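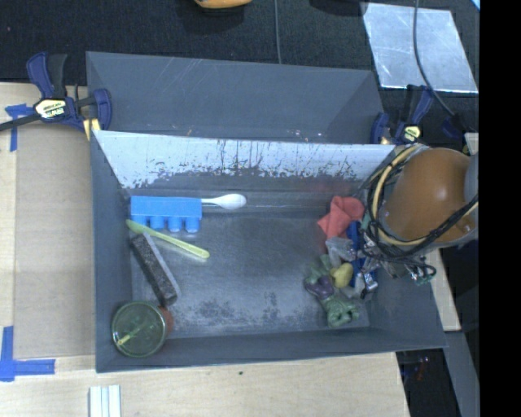
# The Bin in the Middle of the House

Every house has one. A drawer, a basket, a shoebox under the stairs. Shirin Talebi has a bin. Dark gray, two compartments, parked on a pale wood table, and for one winter I have been slightly obsessed with it.

Look at what's in there. A blue toy block with four pegs. A white spoon. A plastic knife, the yellowy green kind kids get to cut bananas with. A green cup you can see through. All of it up front, all of it together, like guests who only know each other from the elevator.

The back half has nothing lying in it. I asked about that first.

"That's for things that are leaving," Talebi says. Leaving where? "The house. Or upstairs. Leaving the table, anyway."

She runs a one-woman tidying business out of Stemunside, mostly families, mostly kitchens. Charges 100 a visit. Her own place she describes as "fine, on a good day." The rule she gives clients is short. One bin, two halves, everything loose goes in the front. Then 30 minutes, no more, and whatever you have made up your mind about moves to the back.

Thirty minutes is shorter than it sounds. I tried it at home with an old Damero crate and a bit of cardboard for a divider. Got through the pens. Got stuck on a spoon.

Spoons are the problem, says Uwe Hamann, who let Talebi loose on his apartment in June. Spoons, cups, anything from the kitchen that wandered off with a child. "You know where it goes. You just dont want to get up." He had 400 things on his list by the end. Hair clips counted.

Niloufar Mirzaei went the other way and quit after two rounds. Too much like homework. She kept the bin though, uses it for wet boots.

What I like is that it doesn't have to be nice. The divider in Talebi's is streaked and speckled down its lower half, the walls at the back are scratched, the floor is smudged. There are prettier ones. Rullarlow does a felt version with a lid, and a lid is a terrible idea, you will never open it again.

A few things I'd pass on, quickly:

- Keep a patch of floor clear in the front half. You need somewhere to push stuff.
- Long things go in at a slant, they fit better.
- Small things in a cup. The cup can be part of the mess too.
- Toys and cutlery can share. Wash teh cutlery.

Talebi is teaching a short course on all this at the Kermani hall, her second. The first one ran over because people brought their own bins and wanted to talk about them. I'd have brought mine. The spoon is still in it.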